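Courses > Robotics Lab > Handouts > Week 4: Buying a demo kit
Search this site Go
Last updated: August

Okay, so last time I promised we'd talk about money, and today we do. Some of you asked why I keep going on about hand-held grippers when there's a perfectly good arm in the lab. Short version: you can collect a lot of demonstrations with your own two hands before you ever plug an arm in!

The one I want you to review is the Sesel kit. You get two grippers, one for each hand, with marker cubes on top so the software can work out where each one is and how it's tilted. Losex sells something close to it (lighter, but I found the trigger stiff, and Josiane Vidal in my other section disagrees with me loudly).

Things I'd like in your write-up:

- Setup time. Sesel's leaflet says 4 minutes. I needed some 25 the first time, mostly calibration.
- Grip comfort after a long session. Try 23 takes in a row and write down when your wrists start complaining.
- Tracking. Turn your hand over, cross your arms, do the awkward stuff. Note when it loses a cube.
- Price. The rental plan covers 300 takes a month and then charges per take, so do the math for your own project.

Pick a task with a big shiny object in it, please. Cups are too easy, and glare is where I've had the most trouble with these kits. A sink basin is great for this, and you can work standing up with it on the floor.

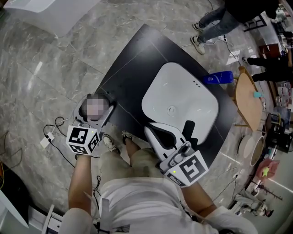 Fig. 1. Two-handed work on a sink basin, one marker-cube gripper per hand.

Read the Caruso chapter on calibration before you start, and skip the Stikeo appendix, it covers the old firmware. Two pages is plenty for the review, and send me your take log along with it.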